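Journal > Health > 2019
Search this site Go

January 2019

Foot check at the Clustwood clinic this morning. The nurse pressed the little nylon thread against seven spots on each sole and I felt all but 2. In November I felt every one. She wrote it down and said to come back in six weeks. 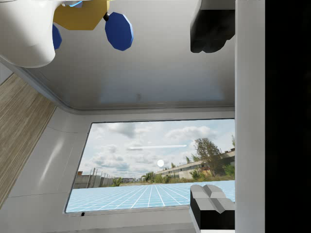

Do I need the special shoes now? Not yet, she said, but no bare feet, even in the house.

Drove home through Saladen and stopped for socks without seams. Paid too much.

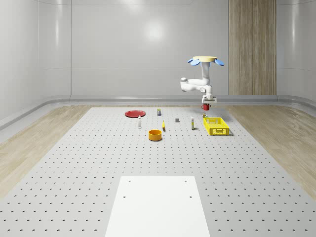 Red mug, white rim.

Sugar was 40 points higher after lunch than I wanted. It was the rice. I walked to the Ngata Street mailbox and back and it came down some by three.

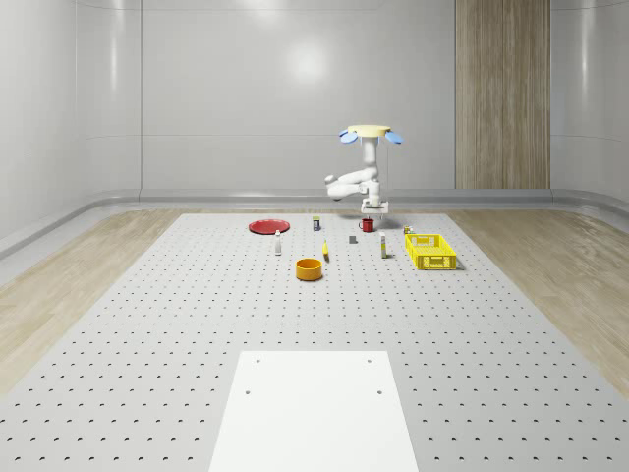 The insurance letter was in the box too. They will pay for one pair of shoes a year if the doctor signs the form. I put it with the other papers and will call Monday.
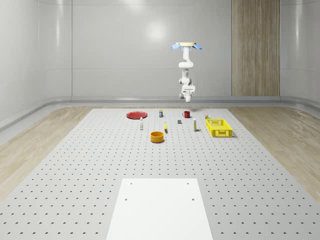 Also need to ask if the cream counts. The tube is nearly gone. Checked both feet with the hand mirror before bed. Dry heel on the left, no cuts.

Filed under: diabetes, feet, clinic days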